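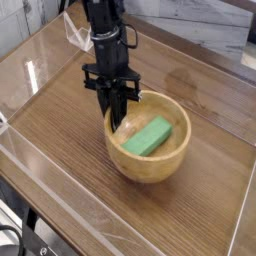
Wooden bowl on a tabletop

Reading time: 2 minutes
Print this page | E-mail this page

Forum: Unit Histories and Records
Topic: Replacement officers in the 204th, Vemside sector

ledger_and_lamp
I am preparing a short account of the engineer company raised at Tirnley and would welcome the views of members who have worked with its papers. The company roll lists 54 men on arrival at the Vemside sector in June. The published history states that the company was at full strength and fully officered at that point. The roll does not support this. Two officer entries have been struck through, and the names written above them are in a different hand. I should be grateful to know whether the replacements joined before the move or after it.

Tirnley_Archive_Desk
The reading room holds the roll and one of the two surviving copies of the movement order. The order was signed at 5 in the morning and names the officers traveling with the company. Both replacement officers appear on it. On that evidence, they had joined before the move. Members who wish to consult the order should request it under the transport papers, as it was never filed with the company records.

oldfordworks
I must respectfully disagree with the Archive Desk. A movement order shows who was expected to travel. It does not show who boarded. I have compared similar orders for neighboring companies with their ration returns, and in several cases an officer named on the order drew no rations until well after arrival. The ration return for this company ought to be checked before any conclusion is printed.

ledger_and_lamp
Is the ration return known to survive? I have not found it in the published list.

Tirnley_Archive_Desk
It survives in part. The first sheet is damaged along the fold and the officers' line is difficult to read. The reading room will not offer an opinion on the figures in that line. Copies may be ordered in the usual way and take up to 20 working days.

margin_notes
The ration question seems to me to be given too much weight. Officers attached to the bridging school at Flimberg continued to draw rations there while their transfers were being processed. A man could be present with the company at Vemside and still be fed, on paper, at Flimberg. The Cárdenas typescript, which is the only memoir by an enlisted man of this company, describes a new lieutenant supervising the unloading of timber on the first night.

oldfordworks
The typescript was written many years later and misplaces the river crossing by a full month. I would not rest an argument on it. I accept the point about the Flimberg rations, provided that a school return can be produced to support it.

margin_notes
The error over the crossing is admitted. The passage on the unloading is of a different kind, as it agrees with the stores ledger on the type and quantity of timber. I will look for the school return when I am next able to visit.

ledger_and_lamp
I am obliged to all who have replied. My draft will state that both officers were named on the movement order and that the date on which they joined has not been confirmed. I have ordered a copy of the ration return and will post the reference number in this topic when it arrives.

Tirnley_Archive_Desk
Please cite the roll by its current number. The older number given in the published history now belongs to a box of hospital receipts.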